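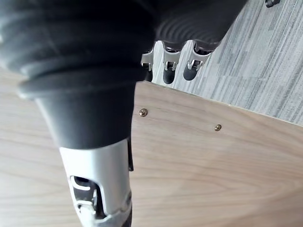
Amos Pruitt reckoned the whole cupboard should go to the tip, and told her so from the hallway with his boots still on.

Marnie wouldn't hear of it. She'd waited years for a place of her own in Cerkley, and the cupboard had come with it – pale timber, a lovely wavy grain, and a door that swung open with a sigh every time a truck went by. She adored it already! Even the sigh.

"It's the hinge," she said. "A good hinge is a marvel, Amos. You can't see it when the door's shut, and it holds up all that weight for 10 years without a word of thanks."

"And this one?"

"This one wants a bit of attention."

He took his boots off then. By 7 they had every plate, jar and biscuit tin out on the floor, and she'd found a blue bowl her aunt had carried home from Bragança wrapped in a jumper. She held it up to the light and laughed out loud. Where had that been hiding?
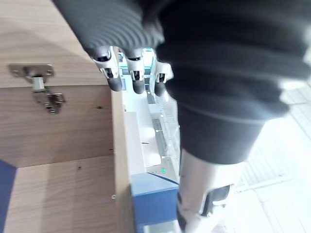

Which screw do you turn first? The one nearest the door's edge, half a turn, and then you shut the door and look at the gap.

Marnie did exactly that, three times over, her tongue between her teeth. Amos passed her the screwdriver and took it back again – he'd gone quiet, the way he did when he was starting to enjoy himself.

A truck went past on the Fullolura road. The jars rattled on the floor, and they both watched the door.

"Put the bowl in first," said Amos.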